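Home | Cells | Guides | FAQ | Parts | Contact

Two-Arm Table Cell: Questions on Setup and Care

These are the questions we get most often from people running the Mandley two-arm table cell. They cover the cell as it leaves our shop in Diltport, with the Vallari arms and the standard cloth top. If yours was built to order, check your build sheet first.

How much room does the cell need?

Leave enough space to walk along both sides and reach the bolts at the base of each arm. The back can go against a wall if the power inlet stays within reach. Do not put the cell under an air vent. Moving air lifts the edges of the cloth and makes the cables swing.

Do I have to bolt it to the floor?

No. The frame stands on leveling feet. Turn them until the table is level in both directions, lock the nuts, and check again the next morning. New floors and rubber mats settle a little overnight.

What is the right order for powering up?

Frame power first, then the controller, then the arms. Wait for the controller to finish its self-check before you turn on the arms. If you switch everything on together, one arm may miss its startup signal and show fault 736.

What does fault 736 mean?

The controller did not hear from one of the arms in time. Most of the time it is a startup problem and a restart in the right order clears it. If it comes back while the cell is running, look at the signal cable on the arm named in the message. Check the plug at the base, then the plug at the wrist. The wrist end works loose more often.

How do I set the home position?

Move each arm by hand, with the brakes released, until the marks on the base and shoulder line up. Hold it there, engage the brake, and save the position from the service menu. Do one arm at a time. Support the forearm with your free hand before you release anything – it will drop.

How often should I check home?

Once a month if the cell is used daily, and every time an arm has been hit or unbolted. Write the result in the log even when nothing has changed.

How often do the joints need service?

Inspect them every 1,000 running hours. At 2,000 hours the wrist bearings should be replaced, even if they still feel smooth. The hour count is on the second page of the service menu. It keeps counting while the arms are powered and standing still, so turn them off at night.

Can I use my own grease?

Use the Baumgartner grease that comes in the service kit. Other greases may be fine, but we have not tested them. Do not mix two kinds in one joint. If you are changing over, clean out the old grease completely.

How should the cables be run?

Keep each cable against the arm and tie it at the points shown in the build guide. Leave enough slack at the wrist for a full turn both ways. After tying, move the wrist slowly through its whole range and watch the cable. It should never pull tight, and it should never hang low enough to touch the table. Trim the tails on plain ties so they do not catch on the cloth.

Can I put different tooling on the two arms?

Yes. The arms do not need matching ends, but each one has to be entered separately in the tool menu with its own length and weight. If you swap the arms or move a tool from one side to the other, enter the values again. Wrong values show up as a tip that stops short or presses into the table.

What is a good first test after a repair?

Use one light, upright object. A plastic cup works well. Stand it between the arms and bring in one side at the slowest speed with the other arm parked. Stop with a small gap still showing and look at the height and direction of the tip before you go any closer. Back off, park that arm, and do the same from the other side.
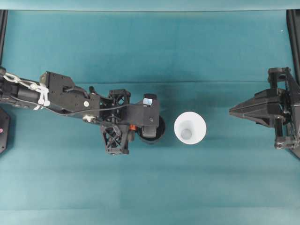
Repeat the approach 8 times for each arm before you raise the speed. If the tip stops in a different place each time, check the wrist bolts. If it stops in the same wrong place each time, the bolts are probably fine and the tool length or home position needs to be set again.

Does it matter if the cloth has a crease?

For heavy objects, no. A light object can tip or stand at a slight angle on a fold, so smooth the cloth before testing. A stubborn crease comes out with a warm iron. Take the cloth off the table first and let it cool before you refit it.

How do I clean the table?

Use a lint roller for dust and threads. Wash the cloth in cold water and hang it to dry. Clips go back on the long sides first, then the short sides.

What spares should I keep?

One signal cable, one set of wrist bolts, a pack of cable ties and a spare cloth. Fingertips wear at different rates depending on the work, so order those when the surface starts to look shiny. Have the serial number from the controller ready when you order. The number on the table frame is for the frame only.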